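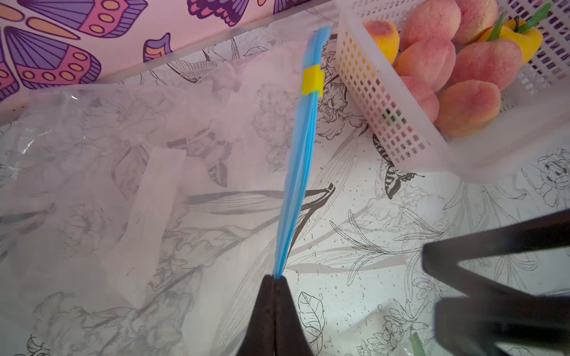 Our branch library in Drellwood is getting new casework at the circulation desk, and I need to hand finish samples to the staff for review. The laminate chips came in from Tavine in two batches, and the field samples of carpet tile are mixed in with them. I have been sorting everything by room into clear zip-top bags, the kind with a blue seal and a yellow slider, but the room numbers on the drawings changed after the October revision. Should samples be keyed to the room number or to the finish code? There are 7 public rooms and the schedule lists several finishes for each.
Forough Rashti

Key to the finish code. Room numbers move, codes should not. If PL-2 appears at the desk and again in the children's area, you keep one sample and let the finish schedule do the cross-reference. Write the code, manufacturer, color number and revision date on a label on the back of the chip. Bags get separated from their contents.
Eilif Bakke
21/02/2018

we just used a shoebox and it was fine

Killian Moulin

Agree with Eilif, with one exception. Carpet tile should also carry the dye lot if the supplier gives one. We had about 400 square feet delivered at the Roussel branch from a second lot and the difference showed along the stack aisle. Keep the approved control sample until closeout and have the architect initial it. Also check whether your spec calls for a minimum sample size, as small chips are often rejected for patterned goods.
Florian Charpentier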